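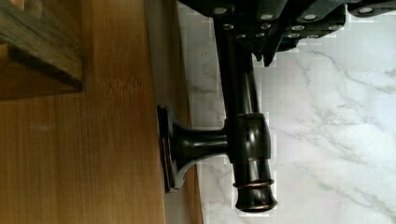
Gripper at the bronze faucet, finger tip on the spout pipe.

KUKEDA FAUCET-HANDLING KIT — PRE-PURCHASE SAFETY CHECK
Checked by: Devendra Tripathi
Second sign-off: Bronisława Kwiatkowski (items 4, 7 and 9 only)
Date: 26 February 2023
Unit: demo loan, Stitance. Serial ends 392
Hours on counter at start: 1397

1. E-stop reachable from operator's side — PASS
Good big button. Cable a bit short, would want another metre.

2. E-stop holds arm, no drop — PASS
Tried with and without load.

3. Screw heads on gripper plates, tight and flush — PASS
Went over all of them with the driver. None moved. No thread lock listed in the manual, ask Stitance.

4. Finger tip, edges and burrs — COMMENT
Narrow black finger, no burrs I could feel. Bronisława wants a softer tip for plated and bronze finishes. Kioko does a sleeve, no idea if it fits.

5. Pinch points labelled — FAIL
Nothing on the gripper body itself. Stepped plates are just where you'd put your thumb. One sticker in the box, not applied. Needs fixing before anyone else uses it.

6. Force limit set and locked — PASS
Came set at 60. Left it there. Password is taped inside the lid, which defeats the purpose, have told them.

7. Contact with fixture, finish marks — COMMENT
Oil-rubbed bronze, dark with coppery edges, so scuffs could hide. Wipe and check under a torch after every run. Not signing this one off on one session.

8. Surrounding surfaces — COMMENT
Timber one side, white marble the other. Want a mat over the stone for any test where the gripper carries weight. Kit doesnt include one.

9. Faucet flange secure before contact — PASS
Hand check only. Add to start-up card.

10. Manual and spares list — FAIL
Page 304 refers to a Flelico adapter that isn't in the box or on the packing list. Spares prices blank.

OVERALL: not accepted yet. 5 and 10 to be closed by Stitance, 7 to be redone over a full week. Rest is fine. Decent colour coding on the plugs, quick to set up.

Re-check due August if we keep it. Loan papework is in the grey folder — D.T.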